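Workplace Interiors, Unit 6: Tables, Chairs and Light in the Open Room
Course handout, Darwish building
Please read before the studio hour. Bring a tape measure and a soft pencil.

Where we left off
Last time we drew the plan of the Hamarau floor and colored in the walking routes. Several of you drew the big shared table as an empty rectangle and moved on, and I understand why, but this week we go back to that rectangle and stay with it for two hours. I love this unit. A table is the piece of furniture people touch most in a working day, and most of us could not tell you what color the edge of our own one is.

The plan for the session:
1. What a tabletop does with light
2. The chair beside it
3. Reach, and where two people's hands meet
4. What sits around the table: desks, storage, cables, boards
5. Studio exercise and what to hand in

1. What a tabletop does with light
Start with finish. A surface can be matte, satin or glossy, and the difference is how neatly it sends light back. A matte top scatters the light in every direction, so you see the color of the material and very little else. A glossy top sends a good part of the light back at one angle, like a calm pond. Sit in the wrong place and you get the ceiling in your eyes.

White makes this more complicated and much more fun. A white matte top and a white glossy top can reflect nearly the same total amount of light, yet they feel completely different to work at. On the glossy one the lamps show up as pale streaks, and the streaks move when you move. Lean left and they slide left with you. Try it! Put your chin almost down on the table (yes, in front of everyone) and watch the streaks grow long.

Words to use in your notes:
Sheen — the general soft brightness of the surface
Streak or image — a reflection clear enough to have a shape
Veiling glare — a reflection that washes out what you are trying to look at
Contrast — the difference between the thing and the surface behind it

Contrast deserves a minute. A black pen on a white table is easy to find. A white eraser or a slip of white paper on the same table can nearly vanish, and if it lies under a streak you may end up patting around for it with your hand. Bright colors such as yellow do very well on white as long as they have something dark next to them. Yellow alone on white is weak; yellow beside black jumps out from across the room. Road signs have used this for a long time.

A last point on gloss, and it matters when you write a specification. Scratches show. A fine dark line on a white top catches the eye straight away, and at a glance it can be hard to say whether it is a scratch or a joint. Run a fingernail over it before you write anything down. If your nail drops, measure the gap.
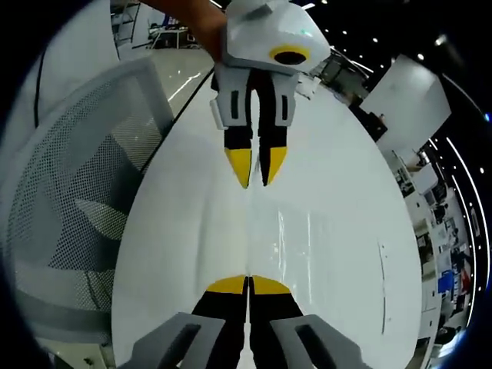

2. The chair beside it
We are looking at the mesh-backed office chair this term, the gray kind in particular, which you will meet in every second office from here to Posico. Mesh backs have small open cells that let air through, and they let light and view through too. From a few feet away a mesh back reads as a light gray tone. Up close you see the weave. It's a nice drawing problem: do not draw every hole! Draw a patch of six or so cells properly, let them fade out, and the eye fills in the rest.

For the plan, what counts is the space behind the chair. People sketch chairs pushed in. People leave chairs pulled out, or turned sideways, or parked tight against the table edge with the back facing the room. So draw each chair twice, once in solid line pushed in and once in dashed line with a person getting up from it. Leave at least 80 cm between the table edge and whatever stands behind, and more if that strip is also a walking route.

Things to check on the real chair:
Does the backrest clear the table edge, or does it rub?
If there are armrests, do they go under the top?
Can you slide the chair away with one hand while carrying something in the other?
Where does the chair end up when nobody is looking after it?

The last one is my favorite. Go past the same table at several times of day and mark where the chairs have drifted to. You will get a map of how the table is used, and it is often nothing like the furniture plan.

3. Reach
Now sit down, elbows close to your sides, and sweep a forearm over the tabletop. The patch you cover is the near reach zone. It is where you write, eat, sort, and do anything small and careful. Stretch your arm out straight and sweep again for the far zone. You can fetch things from there, but you would not want to thread a needle.

With two people at opposite sides of a table, the far zones may overlap in the middle or they may miss each other. The overlap is where handing over happens. One person holds out a pencil, the other takes it, and for a short moment both have hold of the same thing. It sounds too simple to study and it is wonderful to watch. There is a meeting point, and both people find it without talking about it. If the table is too deep, someone leans or half stands, or slides the thing across instead.

On a standard shared table 1,800 mm long and used across the short side, most adults can meet in the middle while seated. Lengthwise they can't, and you will see them walk round. Draw both cases in your notebook.

Small items make it harder. A mug gives you a lot to grab and a good clear moment when the other person has it. A paper tab or a paper clip gives you almost nothing, so the fingertips have to come close together and people slow right down. Watch for the slowing down.

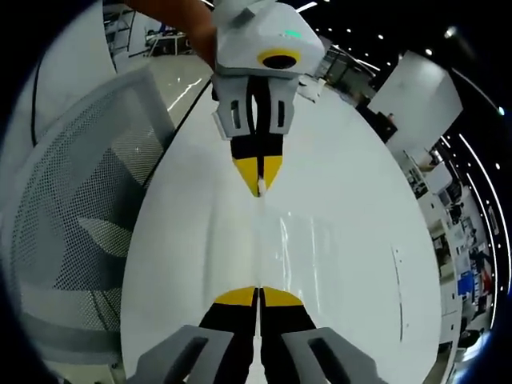
Passing something small also asks a lot of the light. Both people need to see the item and both sets of fingertips, and they look from opposite sides, so a lamp that is kind to one may throw a streak straight at the other. When you set out lamps above a shared table, check the glare from each seat. I mean each seat. Students who check one side only are always sorry in the review.

In your notes, record for each handing over:
What was passed, and its size against the width of a thumb
Where over the table it happened (mark an X on the plan)
Whether the arms rested on the top or hung free above it
Whether anybody had to lean

4. What sits around the table
A table in an open room is never alone. Stand at your table and turn slowly all the way around, listing what you see in layers, near to far. A typical list might run: chair, pale floor, storage, a row of desks with monitors, a board, a pillar, more desks. The far layers matter more than you'd think. They are what a seated person has in view every time they look up.

Pillars. Students hate them and I think they are great. A square pillar gives an open floor a place to begin and end. It is somewhere to put a chair or set down a box. Draw your pillars first, in heavy line, and hang everything else from them. On the Sovgate floor, which we visit in March, the pillars set the whole rhythm of the desks.

Boards and panels. A large white board does the same job as a white tabletop, only upright. It bounces light into the room, and it also hides part of the view. Note its angle as well as its size. A board turned even slightly changes what the neighboring seats can see.

Shelving. Metal shelves are open and you see through them to whatever is behind, so in elevation they look much busier than a closed cabinet of the same size. White cabinets calm a wall down. A mix is fine, but group them.

Cables. Please draw the cables. A black cable running down a white surface is one of the strongest lines in any office and it is missing from every student drawing I have marked. Draw where it starts, where it drops, and where a foot might meet it.

Small clutter. Choose one table and list only what lies on top. Sort the list into things in use, things waiting for somebody, and things that live there. A flat sheet or a label left on the surface usually lands in the second group and slides into the third.

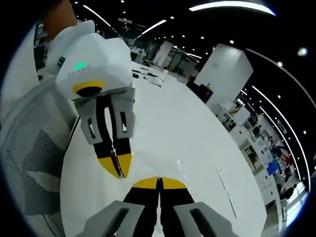

One more word about depth before the exercise. In a long room, the tabletop near you looks huge and the desks at the back shrink to a thin band, and beginners tend to draw the band too tall. Hold your pencil at arm's length and measure it against the table. You will be shocked, and your drawings will improve that same afternoon — it is the quickest fix I know.

5. Studio exercise
Work in pairs, one table per pair.

Step 1. Measure the table and draw it at 1:20 with both chairs, solid and dashed.
Step 2. Draw the near and far zones for each of you. Use your own arms, not the numbers in the book.
Step 3. Mark the light streaks as seen from each seat, in two pencil tones.
Step 4. Hand each other 8 different items across the table, going from the largest down to the smallest. Mark each meeting point with an X.
Step 5. Swap seats and do the three smallest again.
Step 6. Write half a page on where the X marks gathered and whether the streaks had anything to do with it.

If your marks all land in one tidy clump, good. If they scatter, also good, and tell me which items wandered.

To hand in
The plan, the reflection sketch, the half page, and one close drawing of chair mesh with no more than a patch fully drawn. Staple them. Due 17th January, in the tray by the Darwish studio door.

For next time
Read the chapter on edges and corners, and find a table with a rounded edge to sit at for a while. Bring a rubbing of the edge if the owner lets you.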